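Speaker notes – "Pads, rivets and 84 bad grasps"
Nigel Fairclough, Skoltarik
Monday session, 20 minutes plus questions

Slide 1. Title
Say name, say Skoltarik, thank the session chair. Mention that the Muñoz talk after lunch covers the training side, so please hold questions on that.

Slide 2. What we were doing
The task is called Hulla internally. Pick up a pair of clogs, place them on a small two-tier display shelf. Two hand-held grippers, one in each hand, person does the motion, we record it and train from it.
We chose clogs for boring reasons. They are light, they keep their shape, and they can be picked up by the heel. We thought the hard part would be the shelf.
Total recorded in April: 3,588 demonstrations. Pause here so people can write the number down.

Slide 3. The grasp
Explain the heel grasp. One finger inside the heel opening, one finger outside, close, lift. The foam on the finger tips is what holds the shoe. The black plastic behind it has almost no grip on foam.

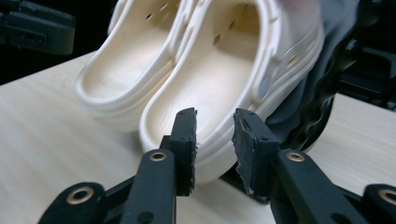

Fig. 1. Gripper at the heel of the right clog. Note the worn edge of the right pad.

Point at the pad with the laser. Most people look at the shoe first. Give them a moment.
Then say: we had this view in every recording and it did not get looked at for wear. We were checking whether the shoe was in view, whether the tracking was good and whether the episode had a clean start and end. Pad condition was not on the list.

Slide 4. How it showed up
Trained policy ran fine on the bench for two days. Then the drops started. The arm would lift the clog a short way, the heel would rotate out of the fingers, and the clog would land on its side.
First theory was the model. Second theory was closing force. We raised the force and the drops went down for one morning, then came back worse.
Do not spend long on the theories. Last time I gave this talk I used five minutes here and had to skip the shelf results.

Slide 5. Review of the recordings
We went back through the human demonstrations and marked every grasp where the shoe slipped or had to be picked up again. There were 109 marked episodes. In 84 of them the pad on one finger had visible tearing. The other 25 were a mix of things, mostly the person rushing.
Someone will ask why the operators did not report it. They could feel it and they corrected for it. A person tilts the wrist a little and squeezes harder and the episode still counts as a success. So the data went in as good data, and the policy learned a grasp with a tilt in it that only made sense on a bad pad.

Slide 6. Both hands
Left hand and right hand did not wear at the same rate. The rest of the setup was kept the same between sessions: same table, same shelf, clogs set down in front of it with the heels toward the operator.

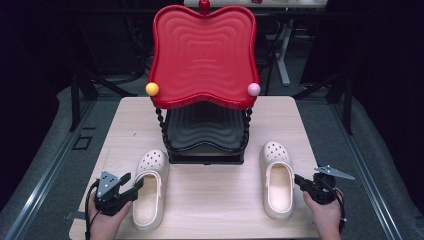
The operator works both sides from a standing start and the two grippers are meant to be interchangeable. In practice people put the same one in the same hand every day, so one pair of pads took all the outside contact on the rougher shoe. We now swap them at the lunch break and write it on the log sheet.
Skip the log sheet detail if short on time.

Slide 7. What tore the pads
Two causes.
One is the ridges on the side of the sole. If the finger comes in low, the foam drags over them on the way up.
The other is the strap rivet. It stands a little proud of the shoe. If the finger closes against it and then slides, it catches the foam. Once there is a small nick, the foam peels from there and it goes fast. We measured this on a test rig at Brulumby, where they closed a new pad on the rivet over and over. Offer to send the write-up to anyone who wants it.

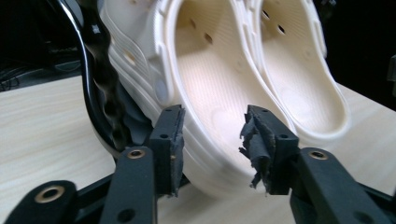

Fig. 3. Torn foam on the right finger, at the inner rim of the heel opening.

Leave this one up for a while. Compare the two fingers. The frayed one is the reason for the talk.
Add the safety point now, before the fixes. When a pad strip comes away it can fold into the gap between the pad and the shoe. The gripper then reads as closed on an object when it has hold of very little. On a clog that means a dropped clog. We had planned to move the same fingers to ceramic mugs in the next phase, over a bench where people sit. We stopped that until the pad check was in place.

Slide 8. What we changed
Pads are inspected at the start of each session and again after lunch. Any tear, the pad is replaced. Nobody has to ask permission.
Close-up photo of both pads goes in the session folder.
Approach height for the finger was raised so it clears the sole ridges.
Operators are told to stay off the rivet.
The 84 episodes were pulled from the training set and the policy was retrained.
Force limit went back to the original value.

Slide 9. What we have not fixed
The pads are still glued on. Changing one takes longer than it should and the glue needs time. We have a clip-on version drawn but not made.
We also have no automatic check. The pads are in view the whole time, so it ought to be possible to flag a torn one from the recording. If anyone in the room has done this, please find me at the break.

Slide 10. Questions
Likely ones:
Why foam and not rubber? Rubber marked the shoes and stuck on release.
How long does a pad last? Depends who is using it. I do not have a number I would stand behind.
Did retraining fix the drops? Mostly. There are still some on the left shoe and we are looking at those.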